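Speaker notes, "Why Your Table Moves in the Winter"
Rurkgate Library, evening talk, June 5, 2026

Slide 1. Title.
Wait for the coats. Thank Yvonne Pickering for the room and for the microphone, whichever way the microphone goes.

Open with the phone call. Last December a man rang the shop to say his dining table was defective because it had a gap in it. I asked how wide. He said you could lose a dime in there. I asked if he'd turned the heat on lately. Long silence. Pause here, people usually laugh. If they don't, keep going, it gets drier.

Slide 2. Wood is a bundle of straws.
Hold up the bundle of straws. Water goes into the walls of the straws and they get fatter. Water leaves and they get thinner. They hardly change in length. So a board moves across its width and more or less leaves its length alone. Say this twice. It's the only thing I need them to take home, and last time in Graltedora the comment cards said they took home the cookies.

Slide 3. Flat-sawn and quarter-sawn.
Draw the log on the flip chart. I can't draw. Draw it anyway. Flat-sawn boards give you the big wandering patterns and move about twice as much as quarter-sawn ones. Customers pick the wandering patterns every time. I have stopped arguing.
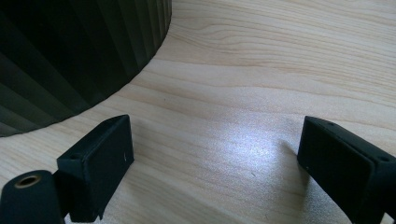 Does a coat of finish stop a tabletop from moving?
It slows things down, so the top reacts to the season and ignores one damp afternoon. Over a whole winter the moisture gets in or out anyway, and the top has to be attached in a way that lets it move.

Slide 4. How to attach a top.
Pass around the buttons and the figure-eight fasteners. Get them back. I started the year with a full bag and I now have 4.

Buttons sit in a slot in the apron. The top slides, the base doesn't care. What you must not do is glue the top down all the way around, which is what I did to my first table. It split with a bang during dinner. My brother-in-law Filip still brings it up when he's asked to say grace.

Slide 5. Breadboard ends.
Glue the middle few inches only. Elongate the outer peg holes in the tenon. In summer the top may stick out past the ends, in winter it may shrink back. Somebody will ask how to make it sit flush all year. Suggest a photograph of it in May.

Slide 6. Humidity at home.
Ekow Ankrah kept a log for us in his front room, 103 readings, one a day, written on the backs of envelopes. The lowest was in December, right next to the radiator, where he also keeps his piano. Don't get into the piano. Ekow will be in the second row.

Advice: keep tables off the heating vents, and buy a cheap hygrometer. Skip rubbing oil on a crack. It gives you an oily crack.

Slide 7. Repairs.
If a gap opens in January, leave it alone until summer. Filling it in January means the filler gets squeezed out in July, or the board next door gives up. Irina Sârbu has the before and after from the Gitia job if there's time. There won't be.

Questions. Stop at the hour. Stack the chairs. Straws go home with me.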